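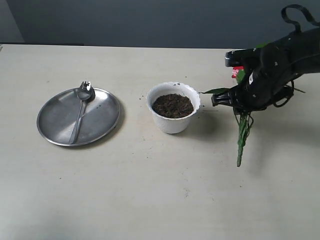 Bokcombe, July 2019

How to Clean Up Dull Stainless Steel Plates and Flatware

We moved into the house in Bokcombe with one box of kitchen things each, and most of what we eat with today came out of a church basement sale the spring after. I paid 2 dollars for a stack of stainless plates and a paper sack of spoons, and I have been looking after that stack ever since. People who come to supper ask why the plates still look decent, and I always end up giving a longer answer than they wanted, so I thought I would write the whole thing down and let folks read as much of it as they like.

Stainless steel is easy to live with, but it does go dull. Some of that is plain old wear, and you won't get rid of it without a buffing wheel and more patience than I have. A good deal of it, though, is a film of minerals, soap and cooked-on grease that has built up a little at a time, and that part comes off at the kitchen sink in an evening.

What to get out

A dishpan or a sink with a stopper
Plain dish soap
Baking soda, a small box
White vinegar
Two soft cloths and one good dish towel that doesn't shed
A soft sponge (no green scrubby side, please)
An old toothbrush
A drop or two of food-grade mineral oil, if you like a shine

I know there are pastes and powders made for this. My sister-in-law swears by the Golestani paste that comes in the little round tin, and I have used it and it's fine. I only go to it for pans. For things that go in your mouth I would sooner use what is in the pantry already.

Step one: wash everything first

This sounds silly when you are about to clean something, but wash it all in hot soapy water before you do anything else, even if it came straight out of the cupboard. If there's any grease left on the surface the vinegar just slides around on top of it. Wash, rinse, and dry with a towel. Then carry a piece over to the window and tip it back and forth in the light, and you will see what you are dealing with. White, chalky spots are minerals from your water. Rainbow colors, sort of like oil on a puddle, come from heat. Brown or yellow patches are usually old grease or starch. Fine gray lines are scratches, and those are staying.

Step two: find the grain

If your plates have a brushed finish, look closely and you'll see tiny lines in the metal. On some plates they run straight across, and on some they go around in circles. Whatever way they run, that is the way you rub. Going against them leaves little marks that catch the light, and after a few years of that the plate looks cloudy no matter how clean it is. Mirror-finish pieces don't have a grain you can see, so just use long, light strokes on those and don't press.

Step three: vinegar for the white spots

Mix one part vinegar to two parts warm water, dip a cloth in it, and wipe the piece all over. Let it stand for a few minutes and wipe again. Most spots will be gone by then. For stubborn ones I lay a folded paper towel soaked in the mix right on the spot and go start the laundry. Don't leave things soaking overnight in straight vinegar! I did that once with a batch of teaspoons and they came out with a dull gray bloom on them that took me ages to work off. Rinse well with plain water afterward.

The same mix takes care of the rainbow colors most of the time. If it doesn't, a cut lemon rubbed over the place will often do it.

Step four: baking soda for the rest

Put a few spoonfuls of baking soda in a saucer and add water a little at a time until it's about like toothpaste. Take some on the damp sponge and rub gently along the grain. Work on one small area, rinse it, look at it, and then move along. You will want to speed up and do the whole plate in one go, and I do too – but the paste dries out quickly, and dry baking soda is grittier than you would think.

Be sure to get up under the rim. On a plate with a raised edge there's always a ring of old soap sitting in the curve where the flat part turns up, and a sponge goes right over it. That is what the toothbrush is for. It's also good for the place where the bowl of a spoon meets the handle, and for any pattern stamped into the handle, and of course for the tines of forks, which I'm sorry to say are always worse than you expect.

Please don't mix the vinegar and the baking soda together in a bowl. It fizzes up in a very satisfying way and then you have a bowl of slightly salty water. Use them one after the other, with a rinse in between.

Step five: rinse and dry right away

This is the part that matters most, and it's the part everybody in my house skips. Water that dries on the metal leaves its minerals behind, and there you are with white spots again. Rinse in the hottest water your hands can take, shake it off, and dry each piece with the good towel before you pick up the next. We have very hard water out here. The man who came from Drisell to look at our well pump tested it while he was at it, and shook his head at the little strip for quite some time. If your water is like ours, you'll be glad you dried by hand.

Step six: a little oil, if you want it

Put one drop of mineral oil on a dry cloth and rub it over the plate until you can't feel it anymore. Then go over it again with a clean cloth. It evens out the look of the metal and hides small scratches somewhat. I only do this for serving pieces and for the plates when company is coming, and I give them a quick soapy wash before we eat off them, so you could say it's mostly for my own pleasure in seeing them lined up on the shelf.

Things to keep away from stainless

Chlorine bleach is the big one. It will pit the surface, and pits don't come out. Steel wool leaves tiny bits of itself behind, and those bits rust, and then you think your plate is rusting when it's really the wool. Salt is fine on your food, but don't let salty water sit in a plate for hours. And I would leave oven cleaner for the oven.

If you use a dishwasher, keep the stainless from touching the silver plate if you have any, and open the door as soon as it's finished so the steam can get out. The lemon-scented detergents seem to be harder on spoons than the plain kind. I switched to the plain Lirnolen tablets a while back and have stayed with them.

Little rust spots

Now and then you'll find a small orange speck. Don't panic and don't throw the piece out. It's usually something that landed there from a pan or a can lid. Baking soda paste and a fingertip will lift it in a minute or so. If the speck comes back in the same place every time, the surface has a pit in it, and I would move that piece along to the garden shed, where it will make a fine saucer under a flowerpot.

How often

I do the whole stack twice a year, once in April when I'm cleaning everything anyway, and once before the holidays. It takes me an evening with the radio on – 17 plates, plus whatever spoons have turned up. In between, I just wash and dry them like anything else, and if one looks spotty I give it a wipe with vinegar while I'm standing there.

Store them flat with a paper napkin or a bit of cloth between each one. The scratches on ours came mostly from being slid in and out of the stack, bottom of one across the face of the next. I save the thin paper napkins from takeout bags for this, and change them when they get ratty.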